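Search this journal Advanced search Go
Shares 3 Comments 2

3. Reheating habits and the height of the appliance

3.1 Background to the household survey

The second part of the study dealt with how people in shared and single households reheat food left over from an earlier meal. Earlier work in the Killgate housing area had looked mainly at what was thrown away, with little attention to the kitchen itself. Rastogi argued in an unpublished report that leftovers are eaten more often when they are kept at eye level in the fridge, and we wanted to know whether the same held for the place where they are warmed up.

Forms were sent to 425 households on the Netbridge mailing list in December, and 300 came back in a state we could use. Each household kept a diary of evening meals, noting what was cooked, what was left, and what became of it. People were also asked where their microwave stood: on the worktop, on a shelf or trolley, or built into a tall unit. Most of the unusable forms had the diary filled in but the kitchen page left blank.

3.2 Position of the microwave

Worktop models were by far the most common answer. Built-in models (Figure 3) were found mainly in the newer flats on the Wimel side of the estate, where the kitchens were fitted before the tenants moved in. Tenants there had no say in the height of the oven, and several wrote in the margin that they would have liked it lower. Shorter adults and older people made this remark more than others did, and they usually mentioned soup or stew - dishes that have to be kept level on the way out. 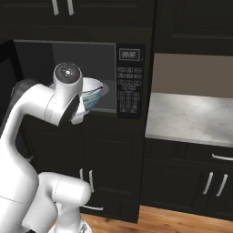
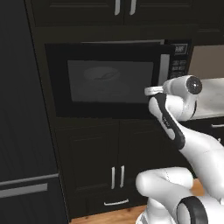 Figure 3. Microwave ovens built into dark kitchen units, simulated views. Upper: bowl just inside the mouth of the oven. Lower: plate behind the door glass.

The diaries show a modest difference in what was reheated. Households with a raised oven warmed more food on plates and less in deep dishes, and they were more likely to heat liquids in a pan on the hob. They did not throw away more food overall. We had expected some extra waste in this group and did not find it, though the group is small and the result should be read with care.

3.3 Portion size

Portion size mattered more than the kitchen layout. A single portion put away on its own was nearly always eaten within a day or two. Larger amounts kept in the cooking pot were often reheated once and then forgotten. Rice and pasta were the foods most often written down as thrown away, followed by cooked vegetables.

A few households wrote the contents and the day on the lid. We did not ask about this, so we cannot say how common it is, but it came up often enough in the free comments to be worth a question in any later round. The coding of the free comments was done by Shalini Sandhu, and doubtful entries were read a second time before they were placed in a group.

Contact the editors | Copyright the authors | First published online 2024-02-24 | Back to top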